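Ticket: label printer at pack bench drops every second job after router swap

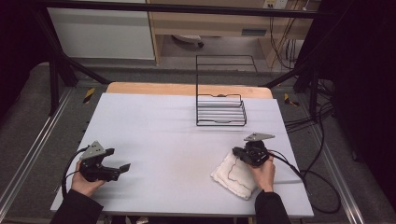
Uldale, 9 April 2022

Status: closed, with one follow-up open
Opened by: Cherry Mae Saludo
Handled by: Keyvan Kordestani, Jyoti Joshi
Site: Uldale, back workroom
Affected: Ploritz label printer, shared queue "PACK"

Problem as reported

Labels sent from the packing laptop print on the first attempt. The second job shows as sent and never comes out. The third prints. No error on the laptop, no error light on the printer. The trouble began the morning after the old router was replaced with the Uibo unit. Cherry Mae has been sending each label twice and throwing away the extras, and asks that this not become the procedure.

Entry 1 -- Keyvan

Restarted the printer, then the laptop, then the router, in that order, with a test label after each. No change. Printed a self-test page from the front button: clean, correct firmware, network light steady. The self-test page gives an address ending in 15. The laptop queue is set to an address ending in 15. They match, so I moved on. See Entry 4 for why that was a mistake.

Entry 2 -- Keyvan

Removed and reinstalled the driver. The installer offers "standard" and "compact" label formats; previous setup was compact, so compact again. Sent a batch of test labels. Same pattern on the first few, then two failures in a row. So it is not strictly every second job. The title of this ticket is wrong but I am leaving it, as it is already quoted in the email thread.

Connected the printer by USB cable and sent the same batch. All printed. The print head, roll sensor and driver are fine. The fault is on the network side.

Entry 3 -- Jyoti

Picked this up from Keyvan. Ran a continuous ping to the printer from the laptop. Replies come back normally for a stretch, then time out, then return. Response time on the good replies is normal. Swapped the network cable for a new one. Same result. Moved the cable to port 4 on the router. Same result. Moved it back to port 2.

Maiara Bastos asked whether the timeouts line up with the printer going to sleep. Reasonable question. Sleep timer was set to 2000 seconds, far longer than the gap between failures. Disabled it anyway. Timeouts continue.

Entry 4 -- Jyoti

Unplugged the printer completely and left the ping running. The replies kept coming.

Something else on the network is answering at the printer's address. The printer holds its address as a fixed setting made on its own panel. The old router had a reserved block that kept that range out of automatic assignment. The Uibo unit was installed with factory settings and hands out the whole range, so it gave the same address to another device. Two devices then answered in turn, and whichever one the laptop had heard from last received the label. The other device discards print data without complaint, hence no error.

The router's client list shows the second device under the name PREROVINE. Gaurav Vashisht confirmed this is the Prerovine wall thermostat in the hallway. It has been receiving shipping labels all week.

Entry 5 -- Jyoti

Fix applied:

Router admin page, LAN settings, automatic range moved up so that it starts above the fixed devices.
Reservation added for the printer's hardware address.
Printer panel changed from fixed to automatic, so the reservation is the only place the address is set.
Thermostat power cycled at the wall switch. It came back with a new address and kept its schedule.
Address cache cleared on the laptop, queue deleted and added again.

Test: the same batch as in Entry 2, sent over the network. All labels printed, in order. Ping left running over lunch with no timeouts. Cherry Mae then printed the afternoon's labels from the packing laptop without repeats.

Entry 6 -- Gaurav

Checked the other fixed devices against the router's client list. The scanner also has a manual address and is now below the automatic range, so it is safe for the moment -- but it has no reservation and will break the same way if the router is reset. I would like it moved over before anyone forgets.

Also exported the router configuration and saved it in the shared drive under Network. The old router's settings had never been exported, which is how the reserved block got lost.

Notes for next time

If a network printer fails now and then and works over USB, unplug it and ping its address. A reply means a duplicate. This takes a minute and would have saved Entries 2 and 3.

A matching address on the self-test page and in the queue does not rule out a conflict.

Open item

Scanner reservation. Assigned to Keyvan. Needs the scanner's hardware address, printed on the label underneath -- the unit has to be lifted off its shelf to read it.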